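Ticket: Petition closing in the wrong parliament
Opened by: Houda Ouali, Muvstead Private Tenants' Group
Product: Ultlow (petition and write-to-your-MP tool)
Priority: Normal (I asked for High and the form put it back)

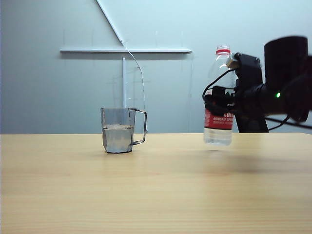

What is happening

Our petition asks the Commons to bring in a private member's bill on letting fees charged to people leaving a tenancy. Ultlow is supposed to take a signer's postcode, find their MP and offer them a letter to send. Since Monday it has been telling everyone in Muvstead that their representative is a Mr Griffiths.

We do not have a Mr Griffiths. Drorkness has one, and he is a county councillor with responsibility for drainage. He has now received 66 letters asking how he intends to vote at second reading. He has answered four of them, at length, and in fairness he seems to be broadly in favour.

Steps to reproduce

1. Go to the petition page.
2. Enter any Muvstead postcode.
3. Press "Find my MP".
4. Be introduced to Mr Griffiths.

Expected result: our MP.

What I have tried already

Logging out and in. Clearing the browser cache, twice, the second time because your help page told me to do it again. A different browser. My sister's phone. The library. Typing the postcode without the gap, which got me Mr Griffiths slightly faster.

I also looked at the campaign settings. Under "Who are you writing to?" it says "House of Commons", as it has since August. I changed it to "House of Lords" and back to see if that would shake anything loose. Please see the next update.

Update 1, from Houda Ouali

The letters now begin "My Lord". The setting says "House of Commons". Mr Griffiths has rung to ask whether this is sarcasm.

Update 2, from Ultlow Support

Thank you for getting in touch and sorry for the trouble. Could you confirm that your campaign is aimed at the correct legislature? You can check this under "Who are you writing to?" in campaign settings. You may also wish to clear your browser cache.

Update 3, from Houda Ouali

I confirm it. I have cleared the cache a third time as a gesture of goodwill.

Could I ask that somebody reads the first message? There is some hurry. The petition has to be handed over before the bill comes up, and private members' bills get very few Fridays. If ours is talked out by a man reading aloud from the history of the doorbell, I would like that to be the reason it failed.

Update 4, from Ultlow Support (second line)

I've read the whole thread. There are two separate faults.

Fault one: constituency lookup. When the boundary data was refreshed over the weekend, the import stopped partway through and the job was marked as finished. Any postcode area missing from the new file falls back to the older local government table, which is why you are getting a councillor. I can see 384 postcodes affected, all of them in and near Muvstead. Mr Griffiths comes up because he is first in that table for your county.

Fault two: the greeting. The form of address is saved when you change chamber, and it isn't saved again when you change back. To clear it, please do the following:

1. Open campaign settings and choose "Neither" under "Who are you writing to?".
2. Save, and wait for the green tick.
3. Choose "House of Commons" and save again.
4. Open the letter preview and read the first line before sending anything.

Please pause letters while I rerun the import. Signatures can carry on as normal.

Update 5, from Houda Ouali

Done. The preview now says "Dear Mr Griffiths", so he has lost his peerage, and I expect he'll take it well.

Two questions. Our signature counter has been stuck at 2000 all day. Is that part of this, or have we just run out of people who dislike fees? And what happens to the letters that went to Drorkness? I'd rather not ask everybody to write again. It was hard enough getting some of them to write once, and one lady did hers in verse.

Update 6, from Ultlow Support (second line)

The counter is a display setting. It stops at whatever you entered as your target. Raise the target and it will show the true figure. No signatures have been lost.

The letters can be sent on to the correct MP, but we need each sender's permission because the person receiving it has changed. I have drafted a short email with a yes button. It goes out in batches of 50, so expect two batches. Letters which have had a reply are included unless you tell me otherwise.

The import has finished properly this time. I tried a dozen Muvstead postcodes by hand and each one returned your MP.

Update 7, from Houda Ouali

Target raised. The counter jumped to a number I had to sit down for, and then I rang everyone.

I tried my own postcode, my sister's and the library's. All three gave the right MP, addressed as a commoner. Please include the letters that had replies. Permission email looks fine, except that it calls us the Muvstead Pirate Tenants' Group. A few members would like to keep that, but please correct it before it goes.

Letters unpaused at 4.15 pm.

Update 8, from Ultlow Support (second line)

Name corrected and both batches sent. The import job now reports a failure if any postcode area is missing. The greeting fault is logged for the next release, so please leave the chamber setting alone until then.

Update 9, from Houda Ouali

I wouldn't dream of touching it. Most of the yes buttons have been pressed, including the poet's. Mr Griffiths has signed the petition and would like to know if we have a view on culverts.

Happy for this to be closed.

Status: Closed
Resolution given: User cleared browser cache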